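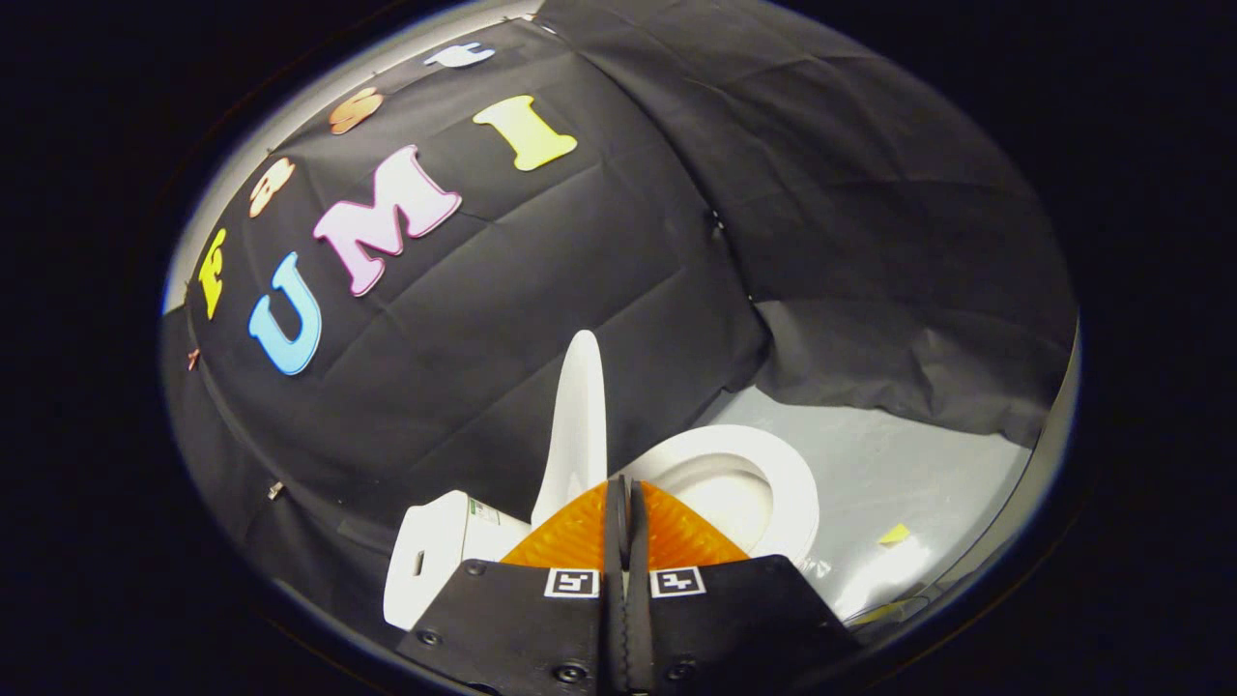 Himirbridge Sign Lettering Data

Version 8/16/24. One row per sign, 1602 rows, UTF-8, tab separated.

Fields
sign_id: integer, not reused after deletion
town: Danar or Metwally
letter_height: millimeters, 60 to 1000
text: as painted, line breaks stored as a pipe

Known problems
Heights under 200 in the Metwally rows were rounded to the nearest 10. Accents are missing before release 2.

Load with the Rornier reader or any TSV parser. Quoting is off.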